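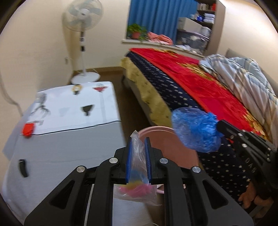
Two grippers, two plastic bags and a pink bin at tidy-up time.

Robots need rules, just like you do at the pool! I help write them at Prito, and my favorite one is short: hold it gently. A plastic bag is thin, so a gripper should squeeze just enough to keep hold of it - no more.

Rule two is about fingers (yours!). Keep them away from the parts that fold and slide, because that's where a pinch can happen. See the little silver pins on the black arms? Those are pivots, like your elbows.

Rule three: one grown-up always knows where the stop button is. Our full list has 12 rules, and you can try writing number 13 yourself. What would you tell a robot before it cleaned your room?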